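3.2 Shelter and food conditions at the transit sites

The four sites in the study were opened by the Wanness district authority between June and the first frost, as displaced families arrived faster than the existing reception center at Brerneo could register them. None was built for housing. Two were school gymnasiums, one was a covered market, and the largest, at Prosbridge, was a disused bus depot with a concrete floor and open sides. The depot was planned for 280 people. By the second month of our fieldwork its gate register listed more than 1,000.

We interviewed adults from 40 households across the sites, using the same question guide at each. Interviews were held in the language the household preferred and notes were typed up the same evening. Households that had been on site less than a week were left out, as they often had not yet gone through a full ration cycle.

Food was the most common complaint. The district supplied one cooked meal a day, and local churches and mosques supplied a second when they could. At Prosbridge the evening meal was missed often enough that parents reported saving part of the noon portion for their children. Households at the market site did better, mainly through day work at the stalls nearby, which paid in cash or vegetables. 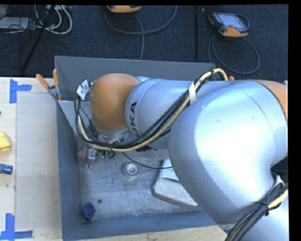
Figure 4. Work area, side view.

Sanitation differed more between sites than food did. The gymnasiums had indoor toilets and running water, though the hot water failed at one of them early on and was not restored. The depot relied on portable units emptied under a contract with Mondal, a private waste firm. Residents said the units were usable for a day or two after each visit and avoided after that. Women at the depot described walking to a fuel station to wash, and several said they would not make the trip after dark.

Cold was raised without prompting in most of the depot interviews. Families hung tarps and blankets between the roof posts, and these held against wind but did little in driving rain. Respondents with infants asked for places in the gymnasiums. The transfer list was kept by hand at each gate, and we could find no written rule for the order in which names were called. Some families moved within days and others with similar needs were still waiting when we left.

Site staff gave a different account on this last point. They told us that transfers followed medical need, as judged by the visiting nurse. We were not able to compare the lists with the nurse's records, which were held in Brerneo and closed to us for privacy reasons. Section 3.3 takes up the question of who made these decisions and how residents tried to influence them.

Last updated: 1/13/26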